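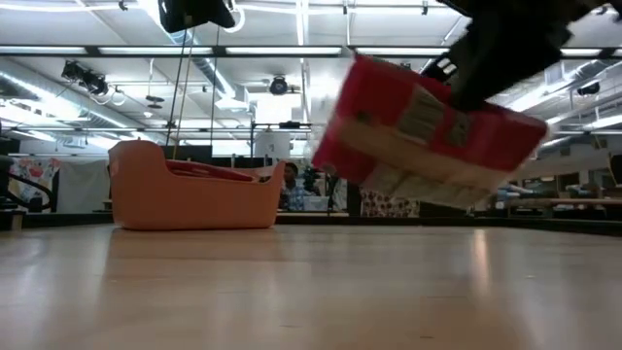

Workshop notebook - ballot scanner bench, recount prep
December 20, 2019

Picked up where I left off with the second tabulator from the Flindora county office. The hand recount in the council race starts after the holidays and they want both machines checked before anyone opens a sealed container. The margin on the certified count was two votes, so every misfeed matters to somebody.

Test deck is 374 ballots, pre-marked, same deck we used in June for the primary. Counted it by hand twice before starting. Loredana did the second count and we agreed.

Run 1. Feed speed normal. Machine reported 374 sheets, 372 read, two kicked out. Both rejects were from the folded absentee batch, and on both the fold goes through the timing marks on the left edge. Flattened them under the binder, fed them again, both read. Totals match the key.

Run 2. Same deck, shuffled, absentee ballots turned over so they fed face down. All read on the first pass. Totals match.

Run 3. Deck in original order. One double feed near the end. The machine stopped and gave the right message, which the older firmware did not always do. Cleared it, resumed, totals match. Wiped the pickup roller with the lint-free cloth afterward. There was a fair amount of paper dust on it.

Did three more runs after cleaning with no double feeds. I don't want to call it fixed on three runs. Plan is to get to 10 clean ones before I sign the sheet.

Undervotes and overvotes

The Flindora clerk asked how the machine treats a ballot where the voter filled one oval and put an X through another. Made up a few on spare stock. With both marks dark enough, it flags an overvote and holds the ballot for review. With the X in light pencil, it ignores the X and counts the filled oval. That is within the settings the county approved, but the recount board should know about it, as this is the sort of ballot both campaigns will argue over. Loredana is writing it up as a separate note so it doesn't get buried in here.

Also tried a check mark that runs outside the oval. Reads fine if enough of it is inside. Didn't try red ink, no spare stock left. Need to ask Vītola for another pack, same paper weight as last time. The heavier one they sent in June curled.

Seals and logs

Seal numbers on the machine case match the transfer form. The form has the wrong return address, still the old Hustonik building. Called the county and they will send a corrected one. Left the old form in the folder with a line through it and my initials. Don't throw it out.

The memory card log prints fine but the clock on the machine is almost an hour fast. Looks like it never came off daylight time. Did not change it. Any clock change has to be done with the county's person present and both party observers told ahead of time. Wrote the offset on the log cover.

Still to do
- remaining clean runs on tabulator two
- repeat the pencil X test on tabulator one, so we know they behave the same
- stock from Vītola, ask about red ink at the same time
- corrected transfer form
- send Molalitz the double feed message text, they asked for the exact wording

Test deck is back in the cabinet, bottom shelf, in its envelope. Loredana has the second key.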